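Shop > Grippers and fingers > Pradora two-finger gripper > Replacement finger pads and the slipping fault

Pradora replacement finger set (dark, matt, sold as a pair)

Last updated: February 2022

If you have come to this page from the link in our letter, thank you for reading it, and I am sorry about the bother. If you have simply come to buy a set of fingers, you are very welcome too, but please do read on before you order, as you may well be owed a pair free of charge.

The Pradora is the small two-finger gripper we have been selling to schools, colleges and home workshops for a good while now, and on the whole it has been a happy product. Last November, though, Sheena Purves rang us from the teaching workshop at Munberg to say that her arm had started letting go of things. It would pick up a wooden block quite nicely, lift it, carry it most of the way across the table and then, with no warning and no error on the screen, drop it. A block of wood on a table is no great drama, but hers had begun to let go at full reach, and one of her students had been leaning in to look at the time. We asked her to stop using it that afternoon, and she very kindly posted the whole thing back to us.

Ilham Badawi on our bench took it apart and found the trouble fairly quickly. The fingers are fixed to the carriage with a small clamp screw, and in one batch the thread-locking had been left off. The screw backs out a little with each close, the finger tilts outwards at the root, and the gripper still reports a full grip although the tips are hardly pressing at all. You would not see it by looking. You can feel it, if you switch off and wiggle the finger gently between thumb and forefinger.

Which grippers are affected

Only those with a K after the serial number, which were put together for us by Kelemen. We have had more than 400 of these out with customers. If yours has a Z, it came through Zerkex and has a different carriage altogether, so you can carry on as you are.

What to do

Please stop lifting anything over people's hands, or anything that would hurt or break if it fell. Switch the arm off at the wall (the stop button alone leaves the gripper closed and powered) and try the wiggle. If either finger moves, leave the gripper off until the new set arrives. If neither moves, you may use it for light work, but check it again at the start of each session until you have changed the fingers over. Don't be tempted to nip the screw up and forget about it – it will only work loose again.

Testing the new set

Ilham has been running the new fingers on the bench arm with numbered wooden blocks, picking them up on end and setting them down close beside others already lying flat.

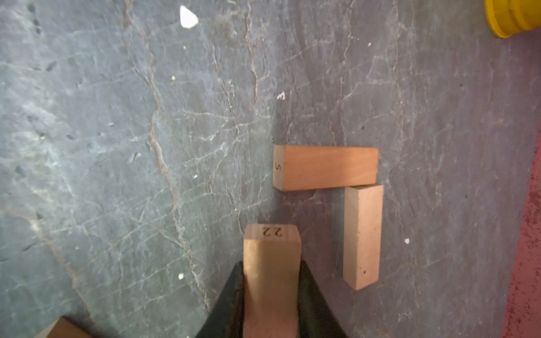 A tight spot like that is a fair test, I think, as a finger with any play in it will nudge its neighbour long before it drops what it is carrying. She repeats the wiggle test after every run and writes down what she finds, and we will go on adding to her notes for as long as people find them useful.

What you get

One pair of fingers, 4 clamp screws with the locking compound already on (two are spares), a hex key and a printed sheet. Fitting takes 6 minutes if you have done it before and a cup of tea's worth if you haven't. Tighten the screws evenly, a little on each side in turn, then leave the compound to set for 8 hours before you lift anything.

Owners of K grippers pay nothing, postage included. Just send us the serial number and an address. Everyone else can order in the usual way, and if you get stuck half way through fitting, do ring and ask for Ilham.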